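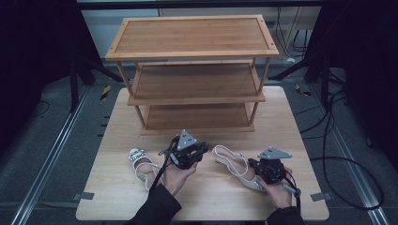 A pair of white slingback shoes and a three-tier rack on the table at Tendel, with a gripper in each hand.

Tendel to buy in stages as equipment plan is agreed for the new year

Sunday, December 29, 2024

After a good many evenings of going back and forth over spreadsheets (and, we are told, rather a lot of tea), the household robotics workshop at Tendel has settled on how it will spend its equipment money over the coming year. The short version is that hand-held grippers come first, tables and fittings second, and the robot arms that everybody has been looking forward to will have to wait a little longer.

Lăcrămioara Căpraru, who looks after the workshop's budget, has set aside 75 per cent of the money for grippers, spare fingers, cables and the other small parts that wear out with daily use. Another 20 per cent goes on work tables, clamps, stands and curtains, and the remainder is being kept back for repairs. She had hoped to hold on to a bigger reserve, but last year's bill for connectors alone was enough to persuade her that the everyday things ought to be paid for properly at the outset.

"We did once buy the big exciting item first, and then we had no money left for a decent table to put it on," she said, laughing. "I would dearly like not to live through that again."

The plan also covers the more homely side of the work, the tidying jobs such as putting shoes on a rack, and there is a modest line in it for ordinary household goods. Shoes, racks, baskets and crockery will be bought locally wherever possible, and staff have been asked to send in their suggestions before the list is closed. Dressy shoes with thin straps are already on it, along with boots, slippers and children's trainers, so there should be plenty of variety to keep everyone busy!

Three suppliers were asked for prices. Flollosar and Parnis have both been invited back for a second conversation about the grippers, while Ghiță will quote for the tables and metal brackets. Sânziana Munteanu, who runs the daily sessions, asked that each firm lend a set for nine working days before anything is signed, and all of them kindly agreed.

"You can read a price list as many times as you like, but you need to have the thing in your hands for a whole afternoon," she said. "Weight matters a great deal to us, and so does where the cable goes."

Orders for the first batch are expected to be placed in March. The question of robot arms will be looked at again once those bills have been paid, and Ms Căpraru would be very glad to hear from any neighbouring workshop that might like to share the cost of delivery.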